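From: Finn Buschmann
To: ullik-users
Date: 2 November 2023
Subject: Re: [ullik-users] right wrist sags when holding long tools

Veikko Pitkänen wrote:
> Our Ullik does fine with cups and blocks, but give the right
> arm anything with a long handle and the wrist droops after a
> few minutes. I re-zeroed it twice. Is this the bracket, or do I
> need to touch the gains? Also the cable rubs on the way down.

Veikko, don't touch the gains yet! We had the same droop and it was all mechanical on ours.

Take the gripper off and check the screws that hold the wrist bracket to the last joint. Two of ours had backed out far enough to turn by hand. I cleaned them, put on a drop of medium threadlocker and let it sit overnight before putting any load on it. Then zero the arm again with the gripper mounted and empty. If you zero it with the tool in hand (guilty, for most of the summer) the offset comes out wrong for everything else.

For the cable, leave a bigger loop than looks sensible. Ours comes off the top of the bracket in a wide arc and then runs down the side of the arm to the base. Before that it was tied tight at the wrist, and the Adau connector lost its latch.
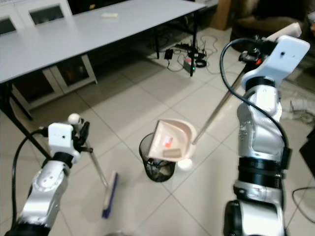
Broom in the left and dustpan in the right is now my favorite load check, by the way. A long handle finds slop in a wrist faster than any test weight I own, and tipping the pan over a wastebasket makes the joint hold an awkward angle. Log the wrist current while you do it. I run 33 cycles, look at the plot, and only then go on to 100. A slow climb means something is still creeping.

The Ornel gripper pads matter too. Thin metal handles roll in the stock ones, and that looks a lot like droop from across the room. I'd love to see your plots if you get any!

Has anyone tried the Fülöp brackets yet? I'd like to order a pair in December.

Finn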